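Januar 2022 - Handgreifer, Einheit 2, Wartung

Alby meldet, der linke Finger hinke beim Schließen hinterher. Habe nachgesehen: nicht der Finger hinkt, das Gestänge hat Spiel. Am Gelenk fehlte die Sicherungsscheibe, vermutlich wohnt sie jetzt in Brostercombe unter irgendeinem Schrank. Neue eingesetzt, Buchse gleich mitgetauscht. Laut Zähler 3.000 Hübe seit dem letzten Wechsel, das Trurnico-Blatt verspricht deutlich mehr. Papier ist geduldig.

Danach Probelauf am Holztisch, Maus auf blauem Mauspad, Finger ganz offen. Die magentafarbenen Rippenbeläge bleiben vorerst drauf.
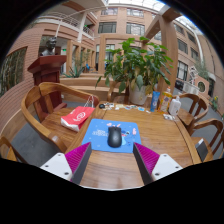
Müssen die Trägerplatten nach dem Buchsentausch neu ausgerichtet werden?
Nur wenn die Schrauben gelöst waren, sonst reicht die Nullfahrt mit geschlossenen Fingern.

Öffnungsweite auf 140 mm eingestellt, Anschlag mit Lack gesichert. Flynn hatte letztes Mal Sekundenkleber genommen - hält hervorragend, leider auch gegen uns.

Offen:
- Ersatzscheiben bei Ragnarsson bestellen, 5 Stück, eine davon verliere ich selbst
- Firmware Susorness erst im März, vorher fasse ich da nichts an
- Flynn den Kleber wegnehmen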